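무늬랑 소품 모음 / 2월

급하게 올려요. 글부터 먼저 넣고 오타는 나중에 고칩니다. 지난달 모음에 댓글 달아주신 분들 답 못 드려서 죄송하고, 벽지 어디 거냐는 질문이 제일 많아서 그거부터 씁니다.

벽지는 Grolmont. 국화 무늬. 색 이름이 카탈로그에는 그냥 번호로만 나와 있어요, 731번. 연보라 바탕에 진한 붉은색 국화. 화면으로 볼 때보다 실물이 더 셉니다. 샘플 꼭 받아보세요. 저는 손바닥만한 샘플만 보고 주문했다가 한 롤 펼치고 잠깐 멈칫함. 근데 붙이고 며칠 지나니까 또 괜찮더라고요. 눈이 적응한 건지 마음이 포기한 건지 모르겠지만.

바닥매트는 Karagiannis 온라인몰. 식탁용으로 나온 거고 덩굴무늬. 흰 바탕에 덩굴이랑 잎이 회녹색으로 가늘게 들어가고 작은 꽃이 드문드문 있는 것. 벽에 큰 꽃, 바닥에 잔꽃. 무늬 위에 무늬는 안 된다는 말 많이 들었는데 크기가 많이 다르면 생각보다 안 싸워요. 제 취향임. 싫으시면 단색 까세요.

Mirjam Tanner 님이 무늬 짝 맞추는 거 봐주셨습니다. 원래는 매트를 남색 체크로 하려고 했는데 메일로 딱 한 줄 왔어요. "체크는 빼세요." 그래서 뺐습니다. 체크는 지금 부엌 서랍에 접혀 있음.

이번 달에 물어보신 것들 짧게.

벽지 폭
한 롤로는 모자라요. 세 면 다 두르려면 무늬 맞추느라 버리는 게 꽤 나옵니다. 꽃이 커서 이음매에서 반쪽끼리 만나는데 조금만 어긋나도 바로 보여요. 저는 구석에서부터 시작했는데 다음에 한다면 뒷면 가운데부터 할 것 같아요. 구석에서 어긋난 건 물건으로 가려도 되니까.

풀
붙이는 풀은 Dralix 가루풀. 물에 개서 쓰는 거. 설명서보다 조금 되게 갰습니다. 묽게 하면 종이가 축 늘어져서 혼자서는 못 들어요. 혼자 하실 분은 짧게 잘라서 하세요. 저는 길게 했다가 머리에 한 번 뒤집어씀.

매트 주름
접혀서 옵니다. 반대로 말아서 하루 두면 거의 펴져요. 다림질은 안 해봤어요. 해보신 분 있으면 알려주세요 진짜로.

빨대
개별포장 빨대 낱개로 굴러다니는거 스트레스인 분들 많죠. 저도. 컵에 꽂아두면 넘어지고 봉지째 두면 봉지가 찢어지고. 지금은 흰색 네모난 트레이에 눕혀서 넣어요. 전부 같은 방향으로. 세워두는 것보다 자리는 더 먹는데 한눈에 보이고 집을 때 편합니다. 포장지에 작은 글씨가 줄줄이 찍혀 있는 제품인데 방향을 맞춰 놓으면 그 글씨도 은근히 무늬처럼 보여요. 꽃무늬 옆에 또 무늬. 네, 압니다.

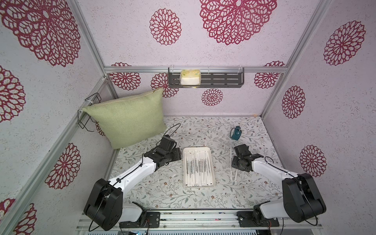

국화 벽지, 덩굴 매트, 트레이에 담은 빨대. 뒤쪽에 연두색 쿠션.

트레이 밖으로 나온 빨대들은 늘 그렇습니다. 꽉 채우면 꼭 몇 개가 매트 위로 나와요. 요령이 있다면 덜 채우는 건데 저는 계속 꽉 채웁니다. 남는 걸 다시 봉지에 넣기가 싫어서.

쿠션
연두색 리넨, 지퍼 달린 것. 지퍼를 아래로 두면 되는데 매번 위로 감. 리넨은 구김이 매력이라고들 하지만 보라색 벽 앞에 두면 구김보다 색이 먼저 보여요. 보라랑 연두는 어릴 때 크레파스로 칠하다가 혼난 조합인데 지금은 제일 좋아합니다. 겨울에는 좀 추워 보인다는 의견도 있었어요. 3월까지는 그냥 둘 생각. 커버만 따로 파는지 물어보신 분, 제가 산 데는 솜까지 같이만 팔았어요.

머그
청록색, 안쪽은 흰색. 작아요. 에스프레소보다는 크고 보통 커피잔보다는 작은 어중간한 크기. Riltier에서 샀고 같은 모양으로 겨자색도 있었는데 재고 없다고 함. 안쪽이 흰색이라 차 색이 잘 보여요. 녹차 드시는 분들한테 추천. 저 잔은 똑바로 서 있는 꼴을 별로 못 봤습니다. 사진에도 뒷벽 근처에서 기우뚱. 세워서 다시 찍을까 하다가 그냥 올림.

선반
진회색, 구멍이 길쭉길쭉 뚫린 것. 투명한 고리 부속으로 걸어서 씁니다. 위에는 투명 상자 올리고 그 안에 스펀지. 노랑 흰색 섞인 것. 스펀지를 왜 상자에 넣냐면 그냥 두면 먼지가 앉아요. 젖은 채로 넣지는 마세요 냄새납니다. 뚜껑 있는 상자 쓰시는 분은 뚜껑 살짝 열어두시고.

철망 바구니
검정색. 옆 기둥에 흰 끈으로 묶었어요. 나사로 박으면 깔끔한데 위치를 자꾸 바꾸는 사람이라 끈이 맞습니다. 끈 색을 검정으로 하면 안 보이겠죠. 집에 흰색밖에 없었음. 바구니 색이랑 안 맞는다고 쪽지 주신 분, 맞아요. 안 맞습니다.

색 얘기 조금만 더
보라, 진홍, 연두, 청록. 글로 쓰니까 정신없는데 흰색이 사이사이에 있으면 좀 숨통이 트여요. 매트 바탕 흰색, 트레이 흰색, 빨대 포장 흰색. 트레이를 나무색으로 할까 꽤 오래 고민했는데 흰색으로 한 건 잘한 듯. 나무색 트레이는 친정으로 보냈고 거기서 귤 담고 있습니다. 귤이랑은 잘 어울려요.

가격 물어보신 분
매트는 35유로였고 배송비 따로. 벽지는 세일할 때 사서 지금 가격은 모르겠어요. 지난번 글에서 제가 매트를 식탁보라고 썼는데 식탁보 아니고 매트 맞습니다. 잘못 주문하신 분 계시면 미안해요... 목록에서 붙어 있어서 헷갈려요. 주문번호 옆에 136 붙은 게 매트, 131 붙은 건 식탁보. 꽃 모양은 거의 같고 천이 달라요.

조명
아직 못 정함. 저녁 여섯 시 넘으면 붉은 꽃이 거의 갈색으로 가라앉아요. 노란 전구 쓰면 연보라가 회색처럼 떠서 별로. 하얀 쪽 전구로 바꾸니까 보라는 살아나는데 쿠션이 좀 창백해지고. 하나를 살리면 하나가 죽네요. 중간 색온도 전구 추천받습니다. 낮에는 문제없어요.

청소
매트는 젖은 행주로 슥. 커피는 바로 닦으면 지워지는데 비트 주스는 안 지워졌어요. 작은 꽃 하나가 늘어난 셈 치고 삽니다. 벽지는 물걸레 금지. 마른 솔로 위에서 아래로만. 한번 젖은 걸레로 문질렀다가 종이가 보풀처럼 일어나서 그 자리는 남은 조각으로 덧댔어요. 자투리는 버리지 마세요 꼭. 돌돌 말아서 서랍 뒤에. 저는 남은 걸로 공책 표지도 싸고 서랍 바닥에도 깔았음. 꽃이 커서 공책 한 권에 한 송이가 딱 들어가는데 가운데 맞추느라 두 번 잘랐습니다.

트레이 크기 고를 때
빨대 길이를 먼저 재세요. 트레이 바깥 치수 말고 안쪽 치수. 포장지가 빨대보다 길어서 빨대만 재면 안 들어갑니다. 끝이 접혀서 들뜨면 줄이 안 맞고 위로 갈수록 지저분해져요. 첫번째로 산 트레이가 그랬고 지금은 거기에 양념병 올려둠. 살짝 여유 있는 게 좋은데 너무 크면 또 안에서 비스듬히 돌아다녀요. 칸막이 넣는 분들도 계시던데 저는 귀찮아서 안 넣어요. 높이는 얕은 걸로. 깊으면 밑에 있는 것만 계속 오래됩니다. 새로 채울 때 밑에 걸 위로 올려주면 되지만 그걸 매번 할 사람이면 애초에 이 글을 안 보시겠죠.

행주
쿠션이랑 같은 연두로 찾는 중. 리넨으로 찾으면 다 회색 아니면 베이지. 색 있는 건 두껍거나 레이스가 달렸거나. 벽에 이미 레이스 같은 꽃이 있으니 더는 필요없어요. 어디서 보신 분 댓글로 부탁드려요. 링크 환영.

안 어울려서 뺀 것들
남색 체크 매트. 위에 썼고.
유리병에 꽂은 마른 갈대. 가루 떨어짐.
주황색 법랑 주전자. 예쁜데 국화랑 서로 자기가 주인공이라고 우김.
벽시계. 걸 자리에 꽃이 있어서 시계가 꽃 한가운데 박힌 것처럼 됐어요. 시침이 꽃잎인지 뭔지 안 보임.

다음 모음
3월엔 무늬 없는 걸로 해보려고요. 말은 이렇게 해도 장바구니에 물방울무늬 앞치마가 들어있습니다. Riltier 겨자색 머그 다시 들어오면 그것도 같이. Mirjam 님이 줄무늬 종이 몇 장 보내준다고 하셔서 그거 오면 서랍 깔개부터 바꿀 예정이고요.

아 그리고 벽지 색 번호 메일로 계속 물어보시는데 맨 위에 있어요. 731번입니다. 댓글은 저녁에 볼게요

댓글 (4)

모과차
보라에 연두라니 생각도 못했는데 저희 집 세탁실에 해보고 싶어요. 벽지 습기에 약한가요?

글쓴이
네 종이라서 약해요. 세탁실은 말리고 싶네요. 문짝 안쪽 같은 데 먼저 붙여보세요

들깨
연두 행주 저도 찾다가 포기하고 흰 거 사서 염색했어요. 얼룩덜룩하게 나왔는데 그냥 씁니다ㅋㅋ

글쓴이
염색!! 물은 안 빠지나요? 얼룩덜룩도 좋은데요 사진 좀 올려주세요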